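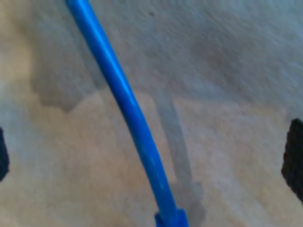 Rakiya Iyamu looks after the network for Drurar, a small firm that keeps survey records. Much of her testing is done on an open-frame rack at floor level, with a switch at the top and a server directly under it.

"I start with the cable," she says. "Blue for data, always. If I find another colour I want to know who put it there." Every lead is tested before it goes into service. Of the last 137 she checked, two failed, both at the plug.

She prefers an open frame to a cabinet. The posts are within reach from all sides, and a unit can be changed without taking off panels.

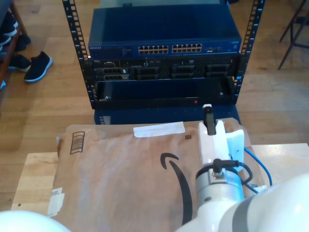

"The switch goes above the server so the leads drop down one side," she says. "Put it at the bottom and you are on your knees for every change." Blank panels cover unused positions — she fits them even on a test rack.

Labels are kept in a plain list, which had reached 628 entries by August. Her colleague Odair Moura wanted to move it to a database. Iyamu refused. "I can print the list and take it to the rack. At 2000 entries I will think again."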